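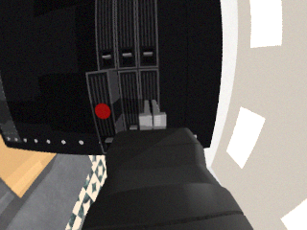
About the Mavham Robotics Club

Hi, and welcome! I'm Veronica Avram, and I run the robotics club at Mavham together with Eoin Tierney, who used to teach shop and still can't walk past a loose screw. We meet every Monday after last bell and we've got 19 students this year, ages 14 to 18, plus a waiting list that makes me feel guilty.

Most of what we do happens in simulation. We build a room on the computer – tiled floor, walls, furniture, the works – and the students write code for the arms inside it. It's cheap, it's quick to reset, and you can drive a gripper straight into the furniture 16 times in one afternoon without a single repair bill (yes, that's our record, and yes, Hermine Kaufmann is proud of it).
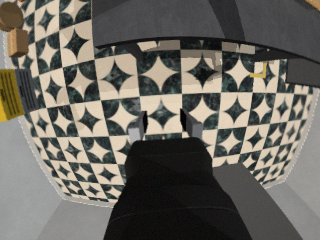
New members start with the gripper. Open it, close it, move it somewhere on purpose. It sounds like nothing until you try it! After that you join a team and pick a task, and the teams argue a lot about who gets which one.

This year's big project is called Atunum, and it's all about working at a server rack. Žofie Lukáč leads it. Her team wants an arm that can reach in low at the front, find the right spot and back out again without bumping anything, and they've filled 187 pages of shared notes on the subject. I've read most of them.
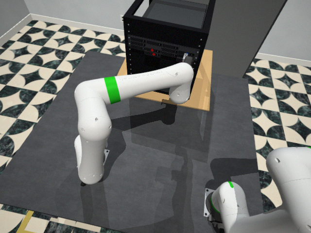 We also enter 2 competitions a year, and parents are very welcome to come along and cheer. You don't need any coding experience to join, or your own laptop. Just stop by the lab on a Monday and ask for me or Eoin – if we're both busy, any of the students will happily talk your ear off.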